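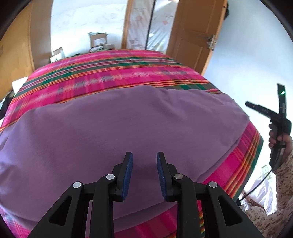
*图:Volia 项目采集素材,整理:Ciarán Keane。转载请保留本行。*

# 床品任务的示教数据:录制、对齐、筛选

十二月这一轮录制结束,原始片段 2,000 条,进入训练集的 804 条。下面按流程顺序记录各环节的做法和遇到的问题。模型结构和训练超参由 Mac Giolla 那边负责,本文只在影响数据格式的地方提到。

读者最好已经了解手持夹爪式示教的基本思路:人拿着与机器人末端同构的夹爪干活,夹爪上的相机记录画面,事后恢复轨迹,再把轨迹当作动作标签。没有接触过的话,第二节读起来会有些吃力。

## 一、任务怎么定义

任务名在内部文档里写作“整理床面”,这个名字太宽,录制时拆成了 3 个子任务:

- **铺展**:把揉皱或半折的布料拉开,覆盖床面上指定的一侧。
- **对折**:抓住布料的两个角,沿给定方向折叠,放下,压平折线。
- **移除**:把上层布料提离床面,放到指定位置,下层不要求保持平整。

上图是双手配合的一个瞬间,紫色布料盖在粉色格纹床罩上。这类上下两层颜色差别大的配置在数据里占多数,原因比较功利:标注时容易判断夹爪夹到的是哪一层。同色叠放的配置也录了,放在单独的目录里,标注成本高得多,目前只用于评测。

拆子任务时争论最多的是“压平”算不算独立动作。我的意见是不算。压平时夹爪通常闭合或半开,用指尖的外侧在布面上推,没有抓取事件,起止点也很模糊。让标注员给它划边界,一致性很差:同一条片段交给不同的人,划出来的起点可以相差很远。后来把它并入前一个有抓取的动作,作为尾段处理。代价是尾段长度方差变大,训练时按时间均匀采样会偏向压平动作,这件事到第五节再说。

子任务的完成条件写得尽量可操作。“铺平”这样的词不进规范。铺展的完成条件是:布料的目标边越过床面上的参考线,且夹爪已经张开并离开布面。残余褶皱不作要求。起初规范里有对褶皱的要求,录制者为了满足它会反复拉扯同一个角,轨迹里出现大量来回小动作,模型学到的也是来回小动作。去掉这一条之后,片段变短,动作也干净一些。

## 二、夹爪与视角

双手各持一只夹爪,共 2 只,机械结构相同。平行的两指由连杆带动,指面是带纹理的防滑垫。视角固定在夹爪上,两指始终位于画面下方中央,随手移动的是背景。这一点决定了后面很多处理方式。

### 2.1 手指在画面里的位置

由于相机与夹爪刚性连接,手指在画面中的位置只取决于开合程度。理论上可以直接从图像读出开合量。实际做法是先在标定阶段扫一遍完整行程,建立图像特征到开合量的查找表,录制时逐帧匹配。连杆上的销轴是银色圆头,与黑色连杆对比明显,比指尖更适合当匹配特征。指尖会被布料盖住,销轴被盖住的情况少很多。

查找表在每次拆装指面垫之后都要重做。有一批数据没有重做,开合量整体偏移,症状是模型在抓取前总差一点没合拢。这个错误在训练曲线上看不出来,损失照常下降,标签自身是自洽的,只是和真机对不上。最后是把真机的开合命令与训练标签画在同一张图上才发现。那一批后来重新匹配,没有丢弃。

防滑垫是深色的,布料颜色浅时,两者之间的边缘很清楚;布料是深色时,闭合后的接触区域几乎看不出来。对开合量的估计没有影响,对“是否夹住”的标注影响很大。目前的处理是不从单帧判断夹住与否,改为看随后的若干帧里布料是否随夹爪一起移动。

### 2.2 视场

广角镜头带来的好处是近处的指尖和远处的房间结构同时可见。前者供策略使用,后者供定位使用。坏处是畸变。床沿在画面里是弯的,直线假设全部失效,一些现成的布料分割模型在边缘区域表现明显下降。

是否先做去畸变,我们两种都试了。去畸变之后,中央区域的像素被压缩,指尖附近的分辨率变低,边缘则被拉伸出一片没有信息的区域。给定位模块用的图像保留原始畸变,配合对应的相机模型;给策略网络用的图像同样不去畸变,只裁掉四角的黑边。训练和部署用同一型号的镜头,网络自己适应畸变即可。需要提醒的是,不要在训练时加旋转增强:畸变关于光心对称,转过之后看似合理,但手指的位置也跟着转走了,部署时永远不会出现那样的画面。

### 2.3 另一只手

双手任务里,一侧相机经常会拍到另一只夹爪和持握它的手。部署时画面里出现的是机械臂,训练时出现的是人的手和袖子。这是手持采集固有的域差异。

考虑过把人手区域遮掉。遮罩的质量取决于手部分割,而手靠近布料时分割经常把一部分布料也吃进去,正好损失了最重要的区域。对比试验的结果是:简单的矩形遮罩比不遮差,精细遮罩与不遮接近。于是不遮。补救措施是对手部区域做随机颜色扰动,并要求录制者在不同场次更换袖子颜色。后一条执行得并不严格。

花纹袖子和花纹床品同时出现时,分割更不可靠。小碎花的袖口落在格纹背景前,边界几乎只能靠运动来判断。遇到这种片段,颜色扰动的范围取得保守一些,宁可少扰动,也不要把床罩染掉。

## 三、轨迹恢复

定位用的是视觉惯性方案。每个房间先录一段建图视频,拿着夹爪慢速绕行,覆盖床的各个方向,之后的所有片段都在这张图里做重定位。双手的轨迹由此落在同一坐标系,两只夹爪的相对位姿也就有了。

### 3.1 卧室对定位不友好的地方

白墙没有特征,这一点不用多说。床面有大量特征,但床面是会动的。特征点落在布料上,布料被掀起,定位模块会把布料的运动当作相机的反向运动。掀得越快,错得越多。

格纹是另一个问题。条带周期性重复,相邻条带的局部外观几乎一样,匹配时容易错开一个周期。错开之后残差很小,优化器看不出异常,轨迹表现为突然平移一小段,随后继续平滑。这种跳变如果恰好落在抓取附近,标签就完全不可用。

能用的是静止的、有角点的结构:门、门框、门把手、柜体的边缘、地上的纸箱。木门打开时,门板边缘与锁舌板提供了相当稳定的特征。前提是整个录制期间门保持不动。录制清单里有一条“门的开合状态与建图时一致”,是吃过亏以后加的。门的角度变一点,重定位照样成功,结果是位姿带着系统偏差。

半透明的窗帘、门帘一律视为动态区域。有风的时候它会动,没风的时候人走过也会动。薄纱上的浅色印花会产生数量不少的弱特征,单个看响应值不高,加起来足以拉偏结果。

### 3.2 处理办法

定位前加一个静态掩膜,流程如下:

```text
输入:建图视频、任务片段、房间配置
1. 在建图视频中人工圈出床面、帘子等动态区域
2. 将区域投影到三维,膨胀后存为体积掩膜
3. 任务片段逐帧重定位,丢弃落入体积掩膜的特征
4. 统计剩余内点;内点不足的帧标记为弱定位
5. 弱定位帧用惯性积分补齐,连续过长则整条作废
输出:双手位姿序列、逐帧质量标记
```

第 1 步是人工的,每个房间只做一次。试过用语义分割代替,床能分出来,帘子经常分不出来,搭在床沿外面的那部分布料也容易漏。人工圈一次花的时间可以接受。

第 2 步的膨胀量要留够。布料提起后会到达床面上方相当高的位置,膨胀不足时,提起的布料就跑出了掩膜。反过来,膨胀太多会把床后方的柜体和门框下缘也盖进去,可用特征减少。这个参数按任务设:对折和铺展用较小的值,移除用较大的值。

第 5 步里,惯性积分只能撑很短的时间。低头看床、画面里几乎全是布料的时候,静态特征会整段消失。录制者需要有意识地让夹爪保持一点仰角,使房间结构留在画面上部。这个姿态并不妨碍操作,习惯之后基本不用提醒。新人第一天录的片段里,弱定位的比例总是偏高。

### 3.3 运动模糊

室内光照有限,快门不可能很短。手腕转动时,远处会先糊掉,而远处正是定位要用的结构。近处的手指随相机一起动,始终是清楚的。看回放时很容易被清楚的手指误导,觉得画面质量没有问题。

质量检查因此不能对整幅图算清晰度。手指区域的梯度很强,会把平均值抬高。现在的做法是先扣除夹爪所占的固定区域,只在剩余部分计算,再按画面上下分区分别给出数值。上部的数值与重定位的内点数相关性最好。

加灯有帮助,但灯会在柜门和白墙上留下强反光,反光位置随视角移动,成为新的假特征。Preston 的那个房间最终用的是顶灯加漫反射,不用点光源。

## 四、双手同步

双手任务对时间对齐的要求比单手高。两只夹爪各自记录,各有时钟。对折动作里,双手同时提起布料的两个角,如果时间轴错开,标签看上去就是一只手先提、另一只手后提。模型会忠实地学会这件事,真机执行时布料就斜了。

对齐分成粗对齐和细对齐。粗对齐靠场次开头的握手动作:双手夹爪互碰一下,惯性数据里各有一个尖峰。细对齐利用双手互相可见的画面:当一侧相机拍到另一侧夹爪时,从图像估计出的相对运动应该与两条轨迹算出的相对运动一致,对时间偏移做一维搜索,取残差最小处。

细对齐有两个前提。一是轨迹本身没有跳变,所以必须排在第三节的质量标记之后执行。二是另一侧夹爪在画面里停留足够久,并且在运动。静止时残差对时间偏移不敏感,搜索曲线是平的,取到的最小值没有意义。脚本会检查曲线的曲率,太平就沿用粗对齐的结果,同时写一个标记。

夹爪上的指示灯曾经被拿来当同步信号,做法是让灯按编码闪烁,从对侧画面里读出来。绿色光点很小,广角画面边缘的有效分辨率又低,手指和机身还会挡住它,可读的帧太少。代码还留在仓库里,默认关闭。

线缆也提一下。手柄下方引出的线要留足余量,又不能垂到床上。线拖过布面会带动布料,这部分运动在动作标签里没有对应的原因。现在要求线从手柄下方绕到前臂外侧,再往下走。绕得太紧会限制手腕旋转,录制者会不自觉地用肩膀代偿,轨迹的姿态分布变窄。

## 五、标注与切分

标注工具是 Skullden,选它的理由是能同时显示两路视频和一条共用时间轴。每条片段标的内容很少:

```yaml
subtask: 对折
layer_target: 上层
grasp_left: [起, 止]
grasp_right: [起, 止]
release_order: 同时
outcome: 完成
notes: 右侧第一次未夹住,重抓后成功
```

`layer_target` 指夹爪应当抓取的那一层。`outcome` 只有“完成”“未完成”“无法判断”。`notes` 是自由文本,不进训练,复查时却是最常翻看的字段。

### 5.1 重抓

布料抓取失败很常见,指尖滑脱,或者夹到了下面一层。录制者会立刻再抓一次。这类片段要不要保留,内部有过两种意见。

Ciarán Keane 主张全部保留,理由是恢复行为本身有价值,真机部署时必然会失手。我倾向于剔除,理由是失败的那一次抓取也会被当成正确动作来模仿。折中方案是保留片段,把失败抓取从闭合开始到再次张开的区间从损失中屏蔽,但保留在观测历史里。这样模型看得到失手之后的状态,也学得到之后怎么做,只是不去模仿失手本身。

区间的边界由 `grasp_left` 和 `grasp_right` 的多段记录给出。屏蔽从闭合开始,闭合之前的接近过程仍在损失里。严格说,失手的原因往往就在接近过程,例如角度偏了,或者下压不够。往前多屏蔽多少才合适,没有找到好的判据,暂时不动。

### 5.2 错层

夹到两层是床品任务特有的毛病。录制者的手感能分辨,画面里常常分辨不出来。紫色配粉格这样的组合,布料提起后一看下层有没有跟上来就知道。同色叠放时只能看褶皱的走向。

错层片段一律标“未完成”,即使最后床面看上去符合要求。规范里这一条写得很死,因为标注员会倾向于看最终结果。为此 Skullden 的界面做了改动:播放到抓取区间时自动放慢,并要求确认一次层数,之后才允许填写 `outcome`。

### 5.3 尾段采样

回到压平尾段。各片段尾段长度差异很大,取决于录制者的习惯,有的推一下就收手,有的会来回推好几遍。均匀采样会让模型把过多容量花在推布面上,部署时的表现是抓取之前就开始推。

处理方式是按阶段重加权:接近、抓取、搬移、释放、尾段各占固定份额,阶段内再均匀采样。份额没有细调,只保证尾段不超过搬移。改完以后,提前推布面的现象少了很多,没有完全消失。残留的那些集中在布料初始状态已经接近平整的情况,此时起始画面与尾段画面本来就很像,单靠当前观测分不开。加长历史窗口有改善,推理延迟也随之上升,还在权衡。

## 六、筛选

从 2,000 条到 804 条,剔除的原因归为三类。

**定位类。** 数量最多。包括弱定位过长、轨迹跳变、与建图时房间状态不一致。最后一种比较隐蔽,除了门的角度,还有地面物品的移动。纸箱是很好的静态特征,前提是没有人碰它。有一个场次中途有人把箱子挪近了墙,后半场的位姿出现缓慢漂移,当时以为是惯性器件温漂,查了很久。

**同步类。** 粗对齐尖峰缺失,或者细对齐与粗对齐结果相差过大。前者多半是忘了做握手动作。补救是可能的,从任务过程中找双手同时停下的时刻来对齐,精度不够,没有采用。

**内容类。** 错层、中途停顿过长、子任务与标签不符。停顿的判定要小心,双手提着布料静止片刻,等它不再摆动,是合理的动作,真机也需要这样做。区分办法是看停顿期间夹爪是否夹着布料:夹着的保留,空着的裁掉。

筛选的顺序是定位、同步、内容。前面的环节全自动,内容类需要人看,放在最后可以少看一些。副作用是各类原因的统计互相不独立,一条片段在定位阶段被剔除后,就不再知道它有没有错层。如果要用剔除原因反过来改进录制规范,这个统计会低估内容类的问题。下一轮打算随机抽一部分定位失败的片段也送去人工看内容。

有一点值得单独记下:筛选会改变数据分布。动作快的片段更容易因为模糊而定位失败,留下来的偏慢。移除任务里布料提得高,掩膜之外的干扰多,剔除比例也高于另外两个子任务。筛完以后三个子任务的占比与录制时已经不同。训练时按子任务做了均衡,速度的偏移没有处理。

## 七、复现清单

给准备在自己房间里录同类数据的人。按现场使用的顺序写,没有解释的项目在前文都能找到。

开录之前:

- 固定门的角度,建图和录制之间不再碰。
- 地面物品归位,此后不挪动。
- 帘子拉到固定位置,能取下就取下。
- 关窗,关风扇。
- 检查指面垫是否更换过,换过则重扫开合行程。
- 录建图视频,当场跑一次重定位,通过后再开始。

每个场次:

- 开头双手夹爪互碰一次,结尾再碰一次。
- 线缆绕到前臂外侧。
- 布料的初始状态按抽签卡摆放,不凭感觉。
- 保持仰角,画面上部留出房间结构。
- 失手后直接重抓,不要停下来说话。

收尾:

- 两路数据一起拷贝,校验之后才清空存储。
- 在场次记录里写明换过什么、动过什么,哪怕只是把柜门关上。

抽签卡那一条容易被忽视。让人随手把布料“弄乱”,弄出来的乱非常相似,通常是抓住中间提起再松手。抽签卡规定了揉皱的方式、偏移的方向和露出下层的一侧,初始状态的覆盖范围明显更宽。卡片本身就是打印的一叠纸,画着床面俯视草图。

## 八、尚未解决

**布料状态没有真值。** 完成条件靠人看,评测也靠人看。考虑过在房间上方加固定相机做俯视重建,广角手持视角与俯视视角之间的配准又是一项工作,暂缓。

**薄布。** 现有数据以较厚的布料为主。薄床单容易飘,释放之后的落点与释放速度有关,而速度标签来自位姿差分,噪声偏大。平滑以后释放瞬间的尖峰也被抹掉。可能要直接用惯性数据来补速度。

**床的高度。** 录制者站着操作,夹爪的俯仰分布与身高和床高都有关。真机的底座高度是固定的,有一部分姿态够不到。Mac Giolla 在训练前做了一次可达性过滤,过滤掉的比例他们还没有给我。

**跨房间。** 目前的评测房间与训练房间有重叠,成功率这类数字放出来没有参考价值,所以本文没有写。新房间的建图视频已经录好,静态掩膜还没有圈。

数据格式说明和定位掩膜的脚本放在 Volia 的仓库里,目录结构按本文的章节排列。细对齐部分依赖一个旧版本的优化库,装不上的话可以先关掉,只用粗对齐跑单手子任务。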